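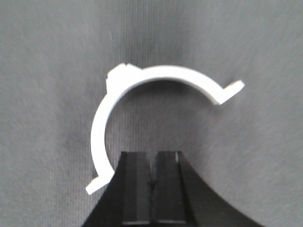
Clip de maintien en C, plastique blanc.

Catégorie : Filtration domestique > Débit et pression

Ticket 248 - Débit très faible le matin, normal le soir (Tambunan sous évier)

Ouvert par : Mawar Pangaribuan
Suivi par : Ashraf Farouk, assistance Casergate
État : résolu

Message initial, Mawar Pangaribuan

Bonjour,

Je vous écris au sujet de mon filtre Tambunan, installé sous l'évier de la cuisine depuis septembre. Je vous prie d'excuser mon français, je fais attention mais il reste certainement des fautes.

Le matin, l'eau filtrée coule avec un débit très faible. Pour remplir une carafe, j'attends parfois 8 minutes. Le soir, la même carafe se remplit dans un temps que je considère comme normal. Le robinet ordinaire, à côté, coule bien à toute heure. J'habite à Grikis, au dernier étage d'un immeuble ancien, et les voisins que j'ai interrogés n'ont pas de filtre, donc je ne peux pas comparer avec eux.

Ce que j'ai déjà vérifié :
- la vanne d'arrêt sous l'évier est ouverte complètement
- le tuyau d'arrivée n'est pas plié
- la cartouche a été remplacée le mois dernier, et le défaut existait avant le remplacement
- le mousseur du petit robinet a été démonté et laissé dans le vinaigre toute une nuit, sans résultat

Je précise que l'ancienne cartouche avait filtré plus de 400 litres selon le compteur. Je ne sais pas si cela est beaucoup pour ce modèle. La notice donne une durée en mois mais pas en litres.

Avec mes remerciements,
Mawar Pangaribuan

Réponse, Ashraf Farouk

Bonjour Madame Pangaribuan,

Merci pour ce message très complet. Le volume filtré n'a rien d'anormal. Un défaut qui suit l'heure de la journée fait penser au réducteur de pression ou au clapet d'entrée plutôt qu'à la cartouche.

Pouvez-vous faire l'essai suivant, une fois le matin et une fois le soir :
1. Fermer la vanne d'arrêt.
2. Ouvrir le petit robinet et laisser l'eau s'écouler jusqu'à l'arrêt complet.
3. Retirer la cartouche et mettre à sa place le bouchon de dérivation fourni dans la boîte.
4. Ouvrir la vanne lentement et mesurer le temps de remplissage de la même carafe.

Si vous n'avez plus le bouchon, dites-le-moi, nous vous en envoyons un.

Ashraf Farouk
Assistance Casergate

Message, Mawar Pangaribuan

Bonjour Monsieur Farouk,

J'ai retrouvé le bouchon. Le matin, même sans cartouche, le débit reste faible. Le soir, il est bon avec la cartouche et sans la cartouche. Je pense donc comme vous que la cartouche n'est pas responsable.

J'ai remarqué une autre chose, que je n'avais pas écrite parce que je la croyais sans importance. Le matin, quand j'ouvre le petit robinet, l'eau arrive d'abord assez fort pendant un instant, puis elle diminue. Si je ferme et que j'attends 20 minutes, le phénomène recommence de la même façon. Il y a aussi un bruit léger, comme un sifflement, du côté de l'arrivée - pas du côté du robinet.

Est-ce que la température peut jouer un rôle ? La fenêtre de la cuisine reste entrouverte pendant la nuit, et le meuble sous l'évier touche le mur extérieur.

Mawar Pangaribuan

Réponse, Ashraf Farouk

Bonjour,

Votre remarque est très utile. Un débit fort au départ puis en baisse, avec un sifflement à l'arrivée, correspond bien à un clapet d'entrée qui se referme en partie. Le joint de ce clapet devient plus raide au froid, et sur certains réducteurs Stistley montés en amont de nos filtres, nous avons déjà rencontré ce comportement.

Pourriez-vous me donner la marque inscrite sur le réducteur ? Il se trouve entre la vanne d'arrêt et le filtre. En attendant, essayez de laisser la porte du meuble ouverte pendant la nuit et la fenêtre fermée.

Ashraf Farouk

Message, Mawar Pangaribuan

Bonjour,

C'est bien un Stistley. J'ai suivi votre conseil pour la porte et la fenêtre : le lendemain matin, le débit était meilleur, sans être égal à celui du soir. Le sifflement avait presque disparu.

J'ai aussi une question de vocabulaire. Dans la notice, la pièce qui maintient le clapet est appelée « clip » à une page et « anneau » à la page suivante. S'agit-il de la même pièce ? Je préfère demander avant de démonter.

Mawar Pangaribuan

Réponse, Ashraf Farouk

Oui, c'est la même pièce, la notice est mal rédigée sur ce point et je l'ai signalé. Nous vous envoyons un clapet neuf avec son joint souple et un clip. Fermez la vanne et videz le circuit avant de retirer l'ancien. Le joint se monte à sec, sans graisse.

Ashraf Farouk

Message, Mawar Pangaribuan

Bonjour Monsieur Farouk,

Le colis est arrivé et j'ai fait le remplacement hier. J'ai eu un peu de difficulté à remettre le clip, il faut présenter l'ouverture du bon côté. L'ancien joint était dur et marqué sur un bord.

Ce matin, avec la fenêtre entrouverte comme d'habitude, la carafe s'est remplie normalement et je n'ai pas entendu de sifflement. Je voudrais observer encore pendant une semaine avant de fermer la demande, si cela est possible.

Dois-je vous renvoyer l'ancien clapet ?

Mawar Pangaribuan

Réponse, Ashraf Farouk

Bonjour Madame, pas de retour nécessaire. Je laisse le ticket ouvert une semaine.

Note de suivi, Ashraf Farouk

Cliente recontactée à la fin du délai : débit stable matin et soir. Correction de la notice Tambunan transmise à la rédaction. Ticket fermé.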